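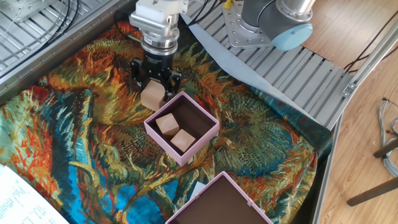 4.2 Letters home from the Ustberg station

Anyone who has spent a winter with the Timmermans papers will know how slowly they give up their secrets, and how pleasant the company is along the way. Hilde Timmermans worked as a cipher clerk at Ustberg for 12 years, and in that time she wrote 469 letters to her sister in Brela, nearly all of them about soup, shoes, the neighbors' dog and the awful heating. Earlier readers set them aside as family chatter (we very nearly did the same!), and it was only when we laid them beside the station's duty log that we began to see how much of the working day had slipped in.

The log has 2,257 entries, most of them a single line in pencil. We matched each letter to the entries for the same week and read the two together out loud, one of us taking the log and the other the letter, a slow habit that we can warmly recommend. Where Hilde writes that she "slept like a stone until noon," the log almost always shows a night shift. Where she grumbles about visitors tracking mud up the stairs, we usually find a courier signed in. In all, 703 entries could be tied to a passage in the letters, far more than we had dared hope for when we started in September.

We don't believe she was careless. The cover names, Flavaleo and Shin among them, never appear in her letters, and she was plainly fond of the people behind them. What she let through was the feel of the place, the tiredness and the small jokes, and the censor seems to have had no quarrel with any of that.

Figure 3. Wooden block at the rim of an open pink box, with the gripper directly above.

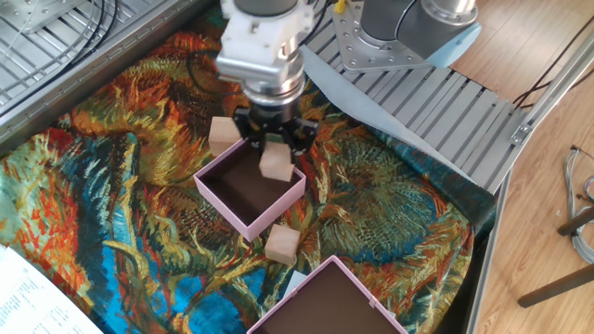
4.3 The gaps in the duty log

Two stretches of the log are missing altogether, and here the letters have to carry us on their own. The first gap is short, and Hilde fills it generously with a long account of a burst pipe. The second covers most of a spring, when she wrote less often and on thinner paper, and we have left those weeks out of our matching.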